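**Simulation-first budgeting** is a way of planning the purchase of robot equipment in which the buyer tests the task in a computer model before asking suppliers for a price. It is used mostly by small buyers, such as schools, clinics and repair shops, who can pay for one machine and cannot easily exchange it later.

## Origin

The term comes from Plarkdale, where a training center needed a robot with two arms for work with doors. The first plan had one line for the robot and nothing for grippers. The second plan, written in December, separated the arms, the grippers and the software license from Lornix. It also had 150 hours of simulator time.

## Method

The buyer first writes down the tasks, then builds a simple room and runs each task with the grippers under consideration. A door with a lever handle is a common first task. Results go into a table with the price of each part, and a part which has no task in the table is removed from the order.

Rendered views from the door task:

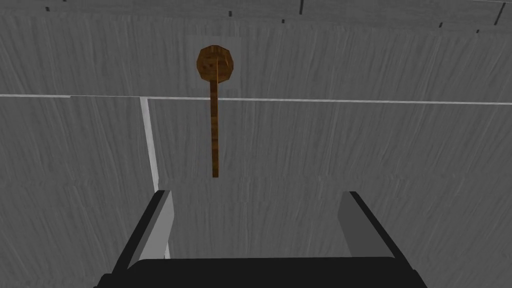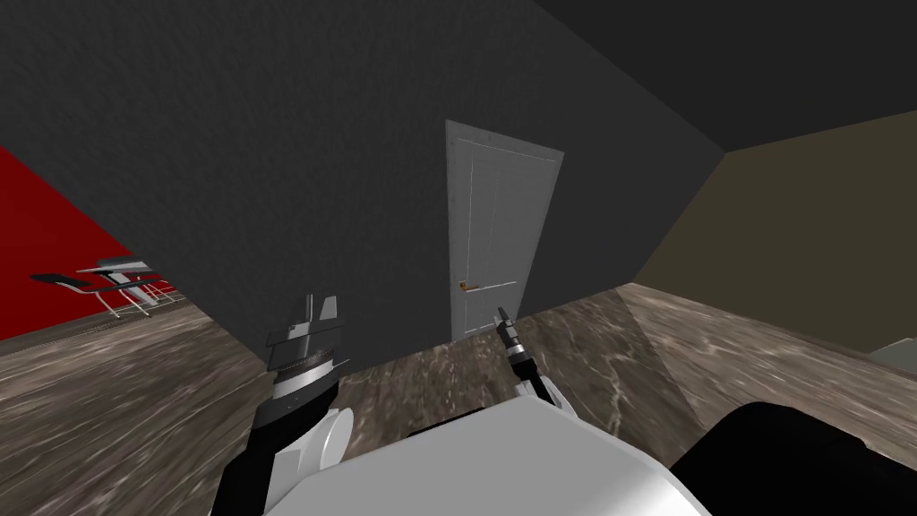
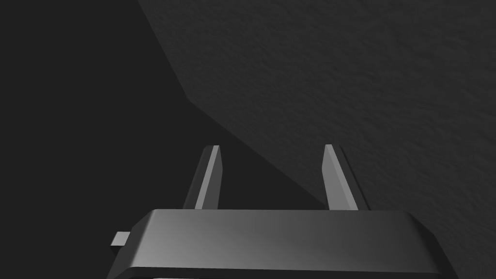
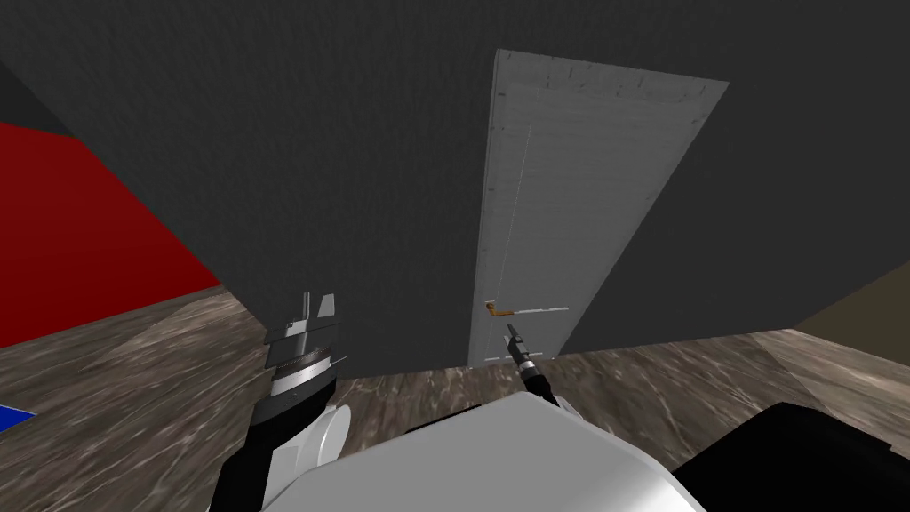 Kipchumba Ogola answered that the table is useful, but it hides the cost of people: in his own budget for Plornholm, the model of the rooms took four weeks of one engineer, and this was more than the price of the second gripper. He advised to write these weeks as a separate line, before the hardware.

## Typical budget lines

- Robot body and arms
- Grippers, each type priced separately
- Simulator license and computer
- Preparation of room models
- Spare finger parts
- Installation and training of staff

Fontana, a later user of the method, allows 200 simulated trials for each task and keeps three offers open until the trials are finished.

## Limits

Friction and wear are difficult to model, so a good result in simulation does not replace a trial with the real machine. Some suppliers lend a gripper for this purpose. Delivery time is also outside the method and must be asked for in writing.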